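Reading time: 2 minutes

Estow security review to report in August

A review of how Estow responds to terrorism threats will be published in August, the council said on 17/02/2023. It will look at warnings given to the public and at police powers to close streets.
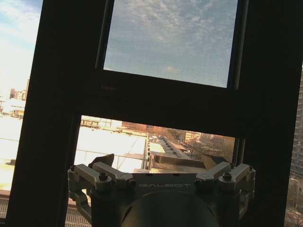
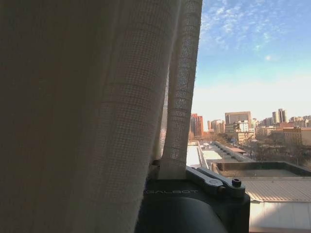
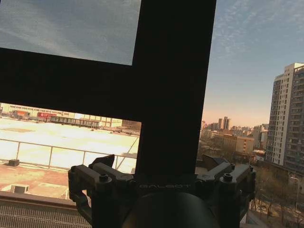
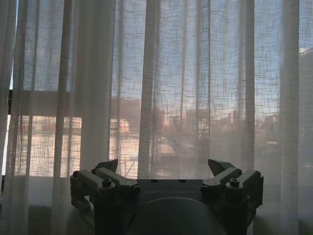 Zuzana Hubáček, a former judge, will lead the panel of four. It has received 232 written statements - most of them from residents.

Councillor Arif Weerasinghe said the present rules were unclear. Two public hearings will be held in Orow.

We use cookies to improve this site. Accept or manage settings.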